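Gondal opens outdoor programme to teach delivery robots by remote control

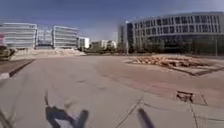 Samlow, 20/05/2019. Gondal, the mobile robotics company, has begun a programme in which trained operators drive its wheeled robot, Emby, by remote control so that the machine can learn from their choices. The programme is being carried out with the property group Butis, which has made outdoor areas of its Samlow business estate available for the work. Each session is led by an operator who steers the robot with a hand controller while its sensors and the operator's commands are recorded together. The recordings are then used to train the software that will later guide the robot on its own. Concrete paving with fine joint lines and cracks, strong sunlight and the robot's own shadow lying across the ground ahead are ordinary conditions on such a site, and the software must learn that none of them is an obstacle. A heap of broken material on open ground is a different matter, and operators are instructed to steer well clear of it.

The first stage will run until the end of August and will comprise 3000 driven runs. Of these, 2000 will be used for training. The remainder will be kept apart and used only to test how the software performs on runs it has not met before.

"A person crossing an open square makes a great many small decisions without putting them into words," said Sohail Marwat, Head of Field Operations at Gondal. "Writing a rule for each of those decisions has proved slow, and the rules often conflict. When a skilled operator drives the route, the decisions are contained in the drive itself, and we can work from that record."

The programme covers 46 routes. They include crossings of wide paved areas, passages beside raised kerbs and approaches to building entrances. Every route is driven by more than one operator and at different times of day. Gondal has asked its operators to drive as they would if the robot were carrying goods, with gradual turns and an even speed. Runs that include hesitation or a wrong turn are kept and labelled, provided that the operator brings the robot safely back to the route. The company considers these recoveries to be of particular value, as a robot trained only on faultless runs may have no guidance once it has drifted from its path.

Operators complete 30 hours of instruction before their first recorded run. The instruction deals with the controller, the emergency stop and the rules for working near pedestrians. It also introduces the delay between a command and the robot's response, which operators must learn to allow for. A second member of staff walks near the robot throughout each session and is able to halt it independently.

Butis will receive a written report at the close of the first stage. It will set out which parts of the estate were easily learned by the software and which required further demonstrations. The group intends to use the findings when it reviews its plans for deliveries between buildings.

"Our tenants have asked for a better way of moving small parcels across the estate during the working day," said Sohail Cheema, Estates Director at Butis. "We wished to see any such service taught on our own ground, with its own surfaces and its own obstructions, before we considered bringing it into use. The arrangement with Gondal allows for that, and it leaves the decision on a regular service with us."

During the first stage the robot will remain under the direct control of an operator at all times when it is outdoors. Trials in which the software steers and the operator takes over only when necessary will form the second stage. The start of that stage depends on the results of the separate test runs and on the agreement of Butis. When an operator takes over, the correction will be recorded and added to the training material.

Images recorded by the robot are stored on equipment held at Gondal's Samlow office. Faces and vehicle registration marks are obscured before any material is passed to the training team. Notices are displayed at the entrances to the estate on days when recording takes place, and visitors may ask at reception for details of the routes in use.

About Gondal
Gondal designs and operates small wheeled robots for use on private estates and campuses. Its Emby robot is built for carrying light goods over paved ground.

About Butis
Butis owns and manages office and mixed-use property, including the Samlow business estate.

Enquiries from the press should be addressed to the Gondal communications office in Samlow. Requests to attend a recording session will be considered subject to safety arrangements on the day.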